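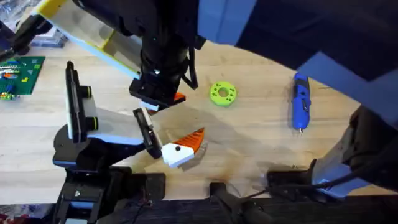 *A light wooden tabletop with scuffs and a darker stain*

A **tabletop** is the flat upper part of a table and, in most households, the only part anyone can describe from memory. It holds meals, homework, unopened mail and elbows, the last of these in defiance of long-standing advice.

## Construction

A solid wooden top is usually made of boards glued edge to edge. Wood swells in damp air and shrinks in dry air, mostly across the grain, so a wide top must be fastened to its base in a way that lets it move. Slotted screw holes and small wooden buttons are the common methods. Tops screwed down tight tend to split, often in February, when the heating has been on for months and the family has guests.

Cheaper tops have a thin layer of good wood over a core of something the seller prefers not to discuss. These stay flatter than solid boards but cannot be sanded many times before the core introduces itself.
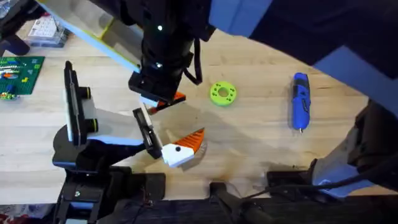
*Light wooden tabletop, seen from overhead*

## Wear and marks

Pale wood is popular because it makes a room look bright, and it is regretted because it shows coffee. White marks generally come from moisture trapped in the finish and may fade without help. Dark marks go deeper. Where the wood is rich in tannin, as oak is, contact with wet iron can turn it nearly black.

The furniture writer Cecilia Agbeko sorted household damage into "accidents, habits and nephews" in her handbook *The Busura Table*, and held that the third group was underreported. Her rival Frans Aerts replied in a pamphlet of 18 pages, most of them about coasters. 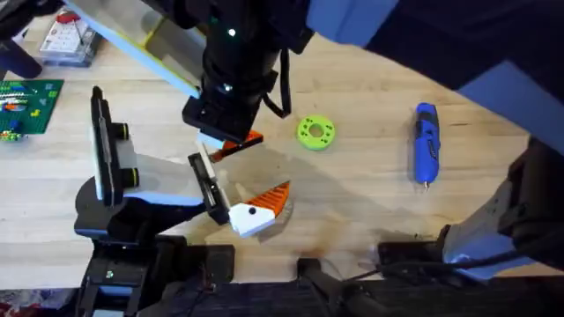 Oil finishes are easy to patch and need renewing often. Varnish lasts longer, then fails in one place and has to be stripped everywhere. Wax smells pleasant and protects against very little.

## Size

A common rule gives each diner 60 centimeters of table edge. The rule was evidently drawn up by people with narrow shoulders. A table for 6 will therefore seat 6 in a catalog and somewhat fewer at a holiday dinner, depending on the candlesticks and who is still speaking to whom. Extension leaves solve the problem in principle. They are normally stored under a bed and are a slightly different color by the time they are found.

## See also

- Coaster
- Tablecloth
- Wood finishing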